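Storing and Ripening Fruit at Noldale: Frequently Asked Questions
Updated June 2026

How do I book crates into the ripening store?
Use the Bretex booking form. Each request needs a crate total and a delivery day. Orders above 400 crates are split across two bays.

What temperature are bananas held at?
Green fruit is held at 14 °C. Below 13 °C the skin turns grey and the fruit will not ripen properly, even if it is warmed later.

Can different fruits share a bay?
Apples, pears and bananas all give off ethylene, so they are kept away from leafy vegetables and cucumbers. Citrus may share a bay with bananas for one night at most.
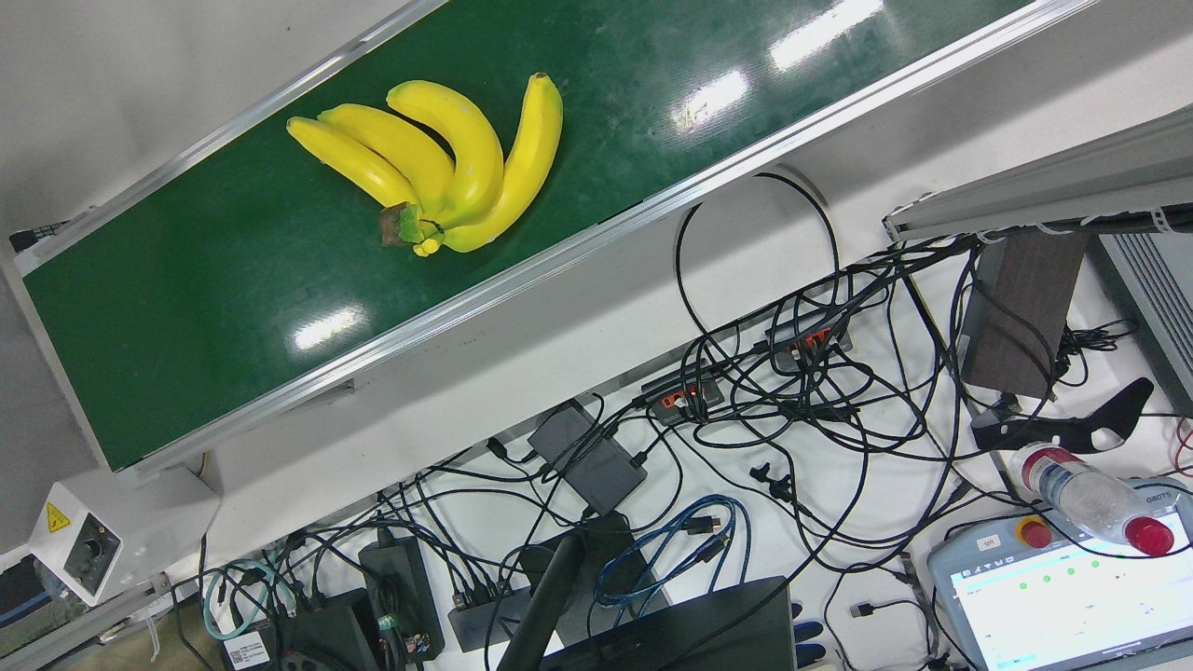
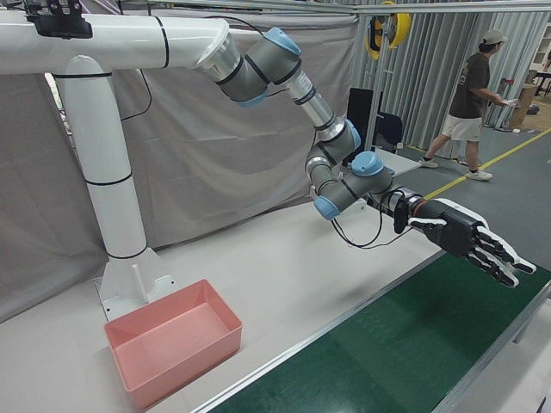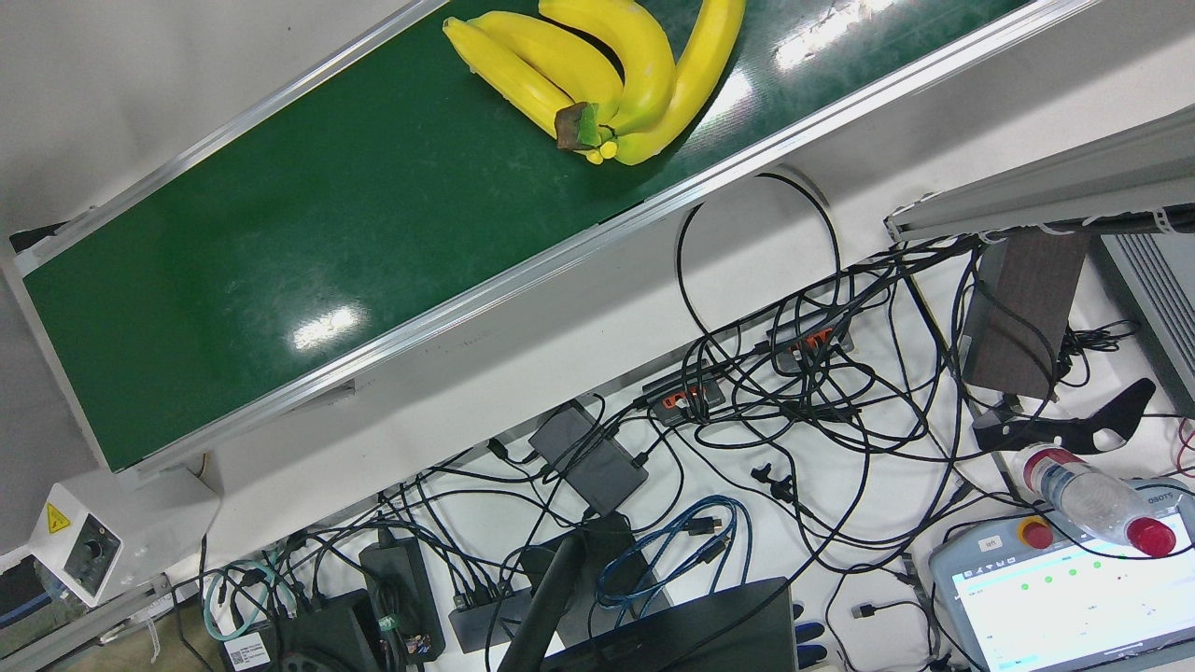
Bananas, first and third pictures.
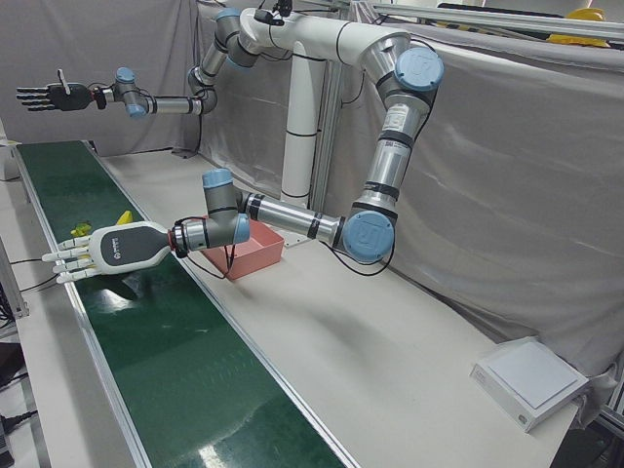

Plemell Ristić
Technical Editor, Storage and Ripening

What does the colour scale mean?
Fruit is graded from 1 (fully green) to 7 (yellow with brown flecks). Most shops ask for 3 or 4. Grade 5 is released for same-day sale only.

How much does a bay hold?
Bay A holds 405 crates and Bay B holds 241. The full site limit is 1,134 crates, including the chilled annexe – this does not change in summer.

Can I collect early?
Yes, with one working day's notice. Fruit taken out before the ripening cycle ends is released at its current grade, and the full cycle is still charged.

Should bananas go in the fridge at home?
Only once ripe. The skin will darken but the flesh keeps for a few more days. Unripe fruit should stay at room temperature, out of direct sun.

Are prices changing?
New bay rates apply from July. Bookings already confirmed keep the old rate.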